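Search the forum... Go
Advanced search

Drikonside season 2: episode order and runtimes

garis_cut
Has anyone compared the disc set of Drikonside with the streaming copy? My set lists the Llewellyn mansion episode as number four. The streaming menu has it sixth. Total runtime for the season is 674 minutes by my player, and the back of the box says 711.

tapeloop
Broadcast order had it sixth. Production order was four. The disc producers used production codes and didn't note it anywhere on the packaging.

garis_cut
That accounts for the order. It doesn't account for 37 minutes.

nullframe
Check the frame rate. If your set is the European pressing, it runs at 25 fps instead of 24, so everything plays four percent short. 711 × 0.96 is 682 and change. You would still be missing eight or nine minutes, which could be the recaps.

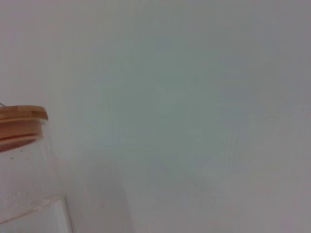
The recaps were cut on the first pressing only. Look at the start of episode two. If it opens cold on the chapel and the "previously on" is gone, you have that one.

garis_cut
Opens on the chapel. Player reports 25 fps. Thanks.

hollowreel
I disagree that production order is a mistake. The curse is explained to the heir in the Llewellyn episode, and in broadcast order he already knows the rules in five. Four is where it belongs.

tapeloop
He knows one rule in five, and he gets it from the letter. The network also reshot the closing scene of the Llewellyn episode to match the sixth slot. In fourth position his arm is bandaged before the injury.

hollowreel
The bandage is on screen for one shot. I'll take that over two episodes of dialogue that makes no sense.

nullframe
Both orders have a fault – pick the one you mind less. The Flarnness novel puts the mansion chapter before the letter, for what it's worth.

tapeloop
The novel also leaves out the sister, so I wouldn't use it to settle anything.

Thread views: 2,832

Comments

marrowby: Same pressing here, same runtime. I rip to 24 fps and pitch-correct the audio. Sync holds through all the episodes.

oldsignal: Is the commentary track on the streaming copy?

tapeloop: No. Discs only, and only on the finale.

This site uses cookies to keep you logged in and to measure traffic. Accept | Manage settings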